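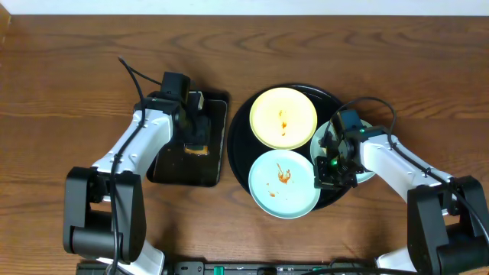
The Plates Can Wait Ten Minutes

On trays, sponges and the part of dinner everyone skips writing about

The good part of a dinner gets plenty of ink. The roast, the candles, who sat by whom. Then the sauce dries on the plates and the story stops. This one starts there.

I've spent most of the winter asking people how they clear a table. Cafe cooks, a school lunchroom, a few homes up and down the hill in Skimmont. Bad dinner talk, great interviews. Everyone has a system and everyone thinks theirs is the normal one.

First thing learned: trays. Round for carrying, rectangular for the wet stuff. At the Ostapchuk lunch counter in Plekonham they've run it that way for 27 years. Big round black tray takes the plates. A smaller black one, long and flat, sits next to it with the sponge on it and whatever drips. Why black? Stains. Tomato, beet, curry, coffee — you see the water spots but you don't see last summer's chili. A white tray looks clean for about a week and then never again.

Round trays have fans for other reasons too. No corners to catch a sleeve. Spins on the table, so you can load it from one chair without getting up. The catch is space: three dinner plates laid flat will fill a big one, and then you're stacking, and stacking is where the fights begin.

Stack or don't stack

The counter's rule is no stacking until scraped. Put a saucy plate under a clean-ish one and now you have two saucy plates, one of them on the bottom, where you'll forget it. Bottoms are the thing. A plate with a dirty foot leaves a ring on the shelf, then on the next plate down, then on a tablecloth in front of your aunt.

At home people stack anyway. I do. One household in Proltmont has it worked out so the greasiest plate always goes on top, which means somebody has to judge, which means a short argument nightly. They seem to enjoy it.

Red sauce

Half of all the complaints I wrote down were about red sauce. It clings, it dries in drips and it goes orange on anything pale. Yellow plates, cream plates, the nice ones. On glazed dishes it comes off fine if you get there early, and even late it comes off with patience. Plastic is another matter, plastic holds a grudge.

What works, from the people who do it all day:

Wipe first, water second. A dry paper napkin takes most of the sauce and keeps it out of the sink. Use the napkins already on the table, they're trash anyway.

Cool water for the first rinse. Hot comes after, with soap.

Don't scrub in circles over a thick blob. Lift it off the edge, then wipe what's left.

Egg and cheese, same deal — cool then hot.

Ten minutes of soaking beats an hour. After an hour the water is cold and gray and you've lost the will.

The sponge question

Ask a room of cooks about sponges and clear your afternoon. Some throw them out weekly. The lunchroom swaps every day and went through 108 of them last term. The counter uses cloths in the back and one sponge out front for table duty only, and that sponge does not go near the pots. Ever. There's a hook for it.

A flat dish or tray for the sponge is worth having, as long as you empty it. Sponge sitting in its own puddle smells by morning. Stand it on its edge if you can. Wring it hard, twice, and if it still smells it's done, no rescue, no microwave tricks, just get a new one. They're cheap.

Under all of it, wood

The reason I got interested in trays at all is my table. Big dark wavy grain, bought secondhand from a closing hotel in Plekonham, and the paper taped underneath said 1820. That turned out to be the stock number. I'd told people it was an antique for most of a year.

Wood forgives crumbs and knocks. It doesnt forgive a wet plate left overnight. White rings, cloudy patches, a soft spot at the edge where the pitcher always sits. The oil people say oil, the wax people say wax, I've tried both and can report that wiping it dry does more than either. Damp cloth with the grain, dry cloth right behind it. Then leave it alone.

Trays earn their keep here. Dishes with wet feet go on the tray, the tray goes on the wood, and the rim catches the run-off. Check the underside of the tray before you set it down. I didn't, in February, and there's a curved mark by my chair that I now cover with a bowl of lemons.

Who clears

Last question I asked everywhere. At the lunchroom the kids clear their own, scrape into the bin, plates left, cups right, and the line moves fast. In houses it's murkier. The cook is excused, mostly. Guests offer and get told to sit. In one Skimmont kitchen the guests are simply handed the sponge, and the hosts say people stay later for it. They talk better with thier hands busy.

Dinner there starts at 7. The time I went we were still at the sink at 10:30, plates long since dry, somebody wiping the same tray again while the coffee got made.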